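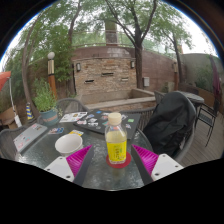

Workshop notebook – outdoor work area
Print this page | E-mail this page
Filed under: Notebook > Furniture and Surfaces > Glass

April, morning entry

Work continued on the glass-topped table on the terrace behind the Ratberg building. The purpose of the present series is to establish whether the table may be kept in daily use as a shared work surface through the warm months, or whether it should be returned to the Konow store and replaced with the slatted one. The table is entered in the inventory under number 3471. The slatted table is 2411 and remains in storage.

The principal difficulty is the surface. The glass is dark, gray-green, and pebbled, and it takes pale reflections from the sky at most hours. Colleagues have reported that small flat items are hard to find on it. Stickers and cards laid directly on the glass are a fair test of this. The yellow card next to the white bowl was easy to pick out from the bench side. The blue, white and reddish stickers lying farther left were less so when the light came in low.

A second matter is the standing of bottles. On a rippled top a narrow base can settle slightly off level, and the Anberg group asked last season that all drinks be kept on coasters when laptops are out. The red round coaster is in use under the bottle with the yellow label. The contents are pale yellow and the cap is a cream-colored screw type. I have asked that the cap be kept on between uses. The coaster is wider than the base of the bottle and should remain the standard type for this table. The older cork ones are to be withdrawn, as they shed onto the glass and the crumbs lodge in the texture.

Procedure for the coaster check, as followed today:

Wipe the coaster position with a damp cloth and dry it. Set the coaster down, then the bottle, and leave both for 10 minutes. Press lightly on the cap from two sides and note any rocking. Turn the coaster a quarter and repeat. If rocking is felt in both positions, move the coaster a hand's width toward the middle of the table and begin again.

Result: slight movement in the first position, none after the quarter turn. Entered as acceptable.

Laptops. The silver one was kept closed at the left side, on the diagonal, which leaves the most free glass in front of it. The dark one with the many stickers occupies the back of the table. The owners are reminded that the feet of a laptop do not grip pebbled glass as well as they grip the indoor benches – a machine pushed with one hand will slide. Teixeira mats have been requested for both and have not yet been received. Until they arrive, laptops are to be lifted when moved.

The printed sheet with the dark and yellow designs should be put under a weight or taken indoors if the wind rises. The same applies to loose stickers. Two sheets were lost over the terrace wall last season and were not recovered.

The white bowl is assigned to small parts and stickers in current use. It is not to be used for food. A second bowl of the same shape may be added if the first proves too small, but no more than 2 should be on the table at one time.

Cleaning. Dry wiping does not lift dust out of the low points of the glass. A soft brush followed by a damp cloth gave a better result on the corner nearest the door, with one pass of each. Sticker residue was treated with warm water only. The commercial remover left a dull patch on the test piece in April of last year and remains prohibited on this table.

Outstanding:
– Mats, see above. Ask Konow for the order status.
– Repeat the coaster check in the afternoon, with the table in full sun.
– Confirm with Anberg whether the cork coasters are wanted back.
– Decide on 2411 before the store is closed for stocktaking.

Afternoon, added: coaster check repeated at 3:30, same position, no movement felt. Glass warm to the hand near the outer edge. Laptops taken indoors before the check was begun.

Print this page | E-mail this page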